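Section 5. Setting Up an Evaluation Run in the Simulated Kitchen

This section applies to the sink-clearing task used in the Selthorpe study. Operators should have finished the installation steps in Section 4 before starting. The scene set used for all reported results is the Dillora set, frozen on 22/02/2023, and no other set may be used for comparison with the published figures.

5.1 Before You Begin

The method under test is a policy that learns from recorded demonstrations and is then scored on sink layouts it has not met before. Each trained model is scored on 100 layouts. The layouts are fixed by a seed list, and the list is supplied with the scene set. Do not edit it.

CAUTION: Opening the seed list in a spreadsheet program may change the line endings. The loader will then skip entries without a warning.

5.2 Loading the Scene

1. Start the simulator and wait for the status line to read READY.
2. Select the kitchen group, then the sink layouts.
3. Enter the seed number. For the practice run, use seed 131.
4. Set the time limit to 80 seconds of simulated time.
5. Confirm that the physics step is left at its default value.
6. Press Load. Objects are dropped into place and allowed to settle before the first view is drawn.

Note: Changing the physics step alters how stacked dishes settle. Two runs with different steps cannot be compared, even when the seed is the same.

5.3 Checking the First View

7. Open the preview panel and confirm that the double sink, the faucet and the counter on both sides are in view.
8. Confirm that there are dishes in the left basin and that the right basin is empty.
9. Look for any object that has sunk into a surface. If one is found, reload the same seed once. If the fault remains, write the seed number in the run log and go on to the next.

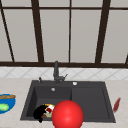
10. Press Start. The policy takes control and the manual controls are locked until the trial ends.
11. When the trial ends, save the result file before loading another seed. Results that have not been saved are lost on reload.

Note: A trial stopped by hand is recorded as void – it does not count as a failure. Void trials must be repeated with the same seed.

5.4 Reporting

Success is reported as the share of valid trials in which the left basin was cleared within the time limit. Partial clearing is stored in a separate column and must not be added to the success figure. Each model is trained five times from different starting weights, and all five scores are to be listed next to the mean.

Questions on the scoring rules should be sent to Piroska Nyitrai. Faults in the scene set should be reported to Américo Neves, with the seed number and the log attached.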